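DRALTEN PARISH COUNCIL

Minutes of the Ordinary Meeting held on January 4, 2018 in the Committee Room, Imcombe Hall

Present: the Chairman, five Councillors and the Clerk. Two members of the public attended for items 1 to 4.

1. Apologies
Apologies were received from one Councillor and accepted.

2. Declarations of interest
One Councillor declared an interest in item 6 as an allotment tenant and took no part in the vote.

3. Minutes of the previous meeting
The minutes were approved as a correct record, subject to "Mackay Lane" being substituted for "Mackay Road" under highways, and were signed by the Chairman.

4. Public participation
A resident of Mackay Lane asked when the blocked gully opposite the bus shelter would be cleared. The Clerk reported that the matter had been raised with the highway authority in October and that no date had been given. It was agreed that the Clerk would write again and send a copy to the ward member.
A second resident asked that the footpath behind the churchyard be cut back before the spring. Noted.

5. Imcombe Hall
5.1 The Clerk presented the hire report for the last quarter. Total income from lettings was £1,815. Evening bookings of the main room had risen and daytime use of the small room had fallen.
5.2 Councillors considered whether the hourly charge for the small room should be reduced. It was resolved to leave all charges unchanged until the end of the financial year.
5.3 The side door continues to stick. The Clerk was authorised to obtain two quotations for its repair or replacement.
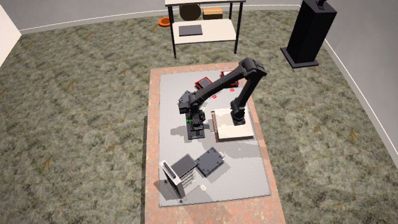
Table and work surface, computer-generated view.

5.4 It was resolved that hirers be reminded in writing to return chairs to the store and to leave the kitchen clean. The conditions of hire will be amended to state that the deposit may be kept in part where this is not done.

6. Allotments
6.1 All 27 plots at the Lakar field are let. The Clerk reported that the waiting list had been checked and that those no longer seeking a plot had been removed.
6.2 Two tenants had not paid their rent by the due date. It was resolved that a final reminder be sent, allowing a further 14 days for payment.
6.3 A request to keep hens on plot 2 was considered. Members had regard to the tenancy agreement, which permits hens subject to written consent. Consent was granted for one year, with one abstention.
6.4 The water supply has been turned off for the winter. The standpipe nearest the gate requires a new tap before it is turned on again.

7. Highways and footpaths
The grit bin at the top of Mackay Lane is to be refilled. Members noted that the finger post at the Lakar junction is leaning and asked that it be reported.

8. Finance
8.1 The schedule of payments was approved. It included £90 for hedge cutting at the Lakar field.
8.2 The bank reconciliation was received and signed.
8.3 The draft budget was deferred to the next meeting pending confirmation of the insurance premium.

9. Correspondence
A letter of thanks from the Dralten Over Sixties Club was received.

10. Items for the next agenda
Draft budget; side door quotations; spring litter pick.

There being no further business, the Chairman closed the meeting at 9.05 pm.

Signed ........................ Chairman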